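Oratton to require readable rating labels on rental hot water units

2021-01-27

141 shares | 7 comments

Oratton Council has adopted a new inspection rule for hot water units in rental housing. From April, a unit will pass its routine inspection only if the rating label on the casing can be read in full by the inspector without removing a panel, moving the unit or using a mirror.

The rule applies to electric storage, gas storage and heat pump units installed outdoors or in a laundry, garage or service cupboard. Units in roof spaces are exempt for now and will be dealt with in a separate review. Owner-occupied homes are not covered.

Under the current procedure, an inspector who cannot read a label may enter the details from the previous inspection record or from a statement by the property owner. A council report found that this practice had allowed errors to be carried forward from one inspection to the next. In several cases the recorded model did not match the installed unit, and the error was noticed only when a replacement valve with the wrong pressure setting was delivered to the site.

The report drew on inspections carried out in the Bhatt Road precinct, where much of the rental housing dates from one building period and the units are in narrow side passages. Labels there had commonly been installed facing the wall. Others had faded in direct sun, been painted over during exterior work, or been covered by pipe lagging.

To pass, a label must show the manufacturer, model, serial number, maximum working pressure and date of manufacture. For electric and heat pump units, the rated voltage and power input must also be legible. For gas units, the gas type and hourly consumption are required in their place. A label that is partly damaged will be accepted if all of the required entries can still be read.

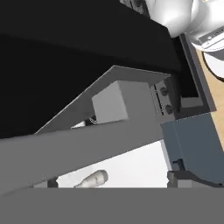

The rule also sets conditions for labels submitted as pictures. Owners will be able to lodge a picture of the label before the visit, and the council will check it against the register. A general view of the equipment will not be accepted on its own. A small rectangular label on the side of a white cylindrical housing, such as the one shown here, can be located easily enough, but its markings are too small to read and the entry would be returned as incomplete. A second picture, taken square to the label and close enough for the serial number to be legible, would be needed. Where the casing is curved, the label may be submitted in overlapping sections, provided each section includes at least one complete line of text from the next.

Where the original label cannot be read, the owner may fit a duplicate. The duplicate must be issued by the manufacturer or its agent against the serial number stamped on the tank or compressor. It must be fixed beside the original and must not cover it. Handwritten labels, adhesive tape and printed paper in a plastic sleeve will not be accepted, including as a temporary measure.

If the manufacturer has ceased trading or no longer holds the record, a licensed plumber may prepare a substitute plate. The plate must be engraved or etched, and the text must be at least five millimetres high. The plumber's licence number and the date of fitting must appear on the lower line. Details that cannot be confirmed from the unit itself must be marked as unknown. The plumber must not estimate the working pressure, and a unit whose working pressure cannot be established will be listed for replacement.

Owners will have 90 days from a failed inspection to correct a label fault. The unit may remain in service during that period if the relief valve, drain line and tempering valve have passed. A label fault will be recorded separately from a safety fault and will not affect the property's rental registration unless the period expires without a correction being lodged.

Inspection results will be kept in Halum, the council's property compliance register. Halum already holds records for smoke alarms and pool fences, and a new section for hot water units is being tested. Existing entries will be marked as unverified until the label has been read at an inspection or accepted from a picture. The council will not ask owners to lodge anything for a unit until its next inspection falls due.

Drasten Water, which supplies the town and the surrounding rural area, supported the rule in its written submission. It asked for the supply pressure at the meter to be recorded at the same visit, so that it could be compared with the working pressure on the label. The council agreed to include the reading where a test point is available but did not make it a requirement. Drasten Water will receive the pressure readings without street numbers or ownership details.

The submission period also produced objections to the cost of turning units that had been installed with the label against a wall. The final wording allows these units to remain in position if a duplicate label is fitted to an accessible side. New installations will not have this option. The installer must place the unit so that the original label faces the access side, and must lodge the serial number with the compliance certificate.

Inspection fees are unchanged. The revised checklist and the form for duplicate labels will be available from the council's customer service counter before the rule takes effect.

Share this story | 7 comments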